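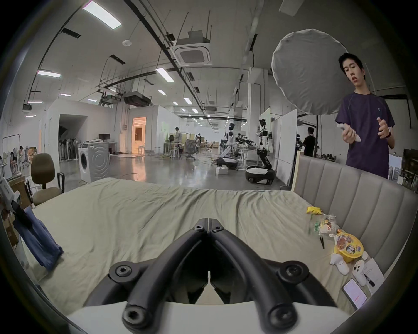
Cernden moves its home-chore training to a bigger floor in Ulldale

March 13, 2025

Cernden, a company that teaches robots to do household chores, has moved its training work into a single open floor in Ulldale. Staff there spend the day showing machines how to clear a bed, straighten a sheet, load a washing machine and put away the small things people leave lying around.

The company had been working out of two smaller rooms on opposite sides of town. The move was finished last month, and the first full week of recording on the new floor ended on Friday.

Cernden collects its lessons in two ways. In the first, a person holds a gripper in one hand and does the chore with it. The tool carries its own camera, so the recording shows the job from the position a robot's hand would have. In the second, an operator wears a headset or holds a pair of controllers and steers a robot through the same job from a few feet away.

"The hand tool is faster, and people get good at it in a morning," said Tsegereda Degefa, who runs the recording work. "Remote control is slower, but you find out right away if the robot's arm can't reach the far side of the mattress. We need both."

Each session is built around one task. For bed clearing, a worker sets out snacks, papers, pens, a phone or whatever else is on that day's list, and the person with the gripper picks the items up one at a time. A session lasts 90 minutes with a break in the middle. Then the items are changed, the sheet is pulled into a different shape and the next person takes over.

Degefa said soft things cause the most trouble. A snack bag changes shape when it is squeezed, and a sheet of paper lying flat on cloth is hard to get hold of without grabbing the cloth too. Workers are told to do the job at a normal pace and to leave their mistakes in. If something slips, they pick it up again and carry on, and the second try stays in the recording.

"A clean take is nice to watch," she said. "The robot learns more from the one where the packet slid away and somebody went after it."

The recordings go into a training set the company calls Skitwood. A control program named Mak is trained on it and then tested on robots on the same floor. In the latest round of tests, Mak was asked to clear a bed holding eight items it had not handled before. Cernden would not give a success rate, but said flat and thin objects were still the weak point.

Caradog Lloyd, who manages the remote-control side, said the larger space had already changed how his group works. In the old rooms, the robots had to be wheeled out to make space for furniture. Now a bed, a desk and a washing machine can stay set up, and a robot can be driven from one to the next during a single recording.

"Before, we'd record the bed on one day and the laundry on another," Lloyd said. "They were separate lessons. A person at home strips the bed and walks the sheets over to the washer. We want the robot to see that as one job."

That longer task is the next thing on the schedule. It has four parts: clear the bed, pull off the sheet, carry it across the floor and load it. Lloyd said operators can get through the whole thing by remote control in roughly a quarter of an hour – much slower than a person would do it, and tiring for the arms. He has asked for shorter shifts on those days.

There are still some things to sort out. The concrete floor is harder on the feet than carpet, and mats are on order for the spots where people stand longest. The lighting has been changed more than once. Glare on shiny packaging was washing out parts of the recordings, and softer lamps were brought in for the bed area.

Cernden is also taking on more people to do the recording. No background in robotics is needed, and new workers get a day of practice before anything they record is kept. Left-handed applicants are wanted in particular, Degefa said, as most of the recordings so far were made with the right hand.

The company plans to show the full bed-to-washer task to visitors in May. Part of the showing will be done by an operator and part by Mak on its own. Visitors who want to will be able to try the hand gripper on a few items themselves.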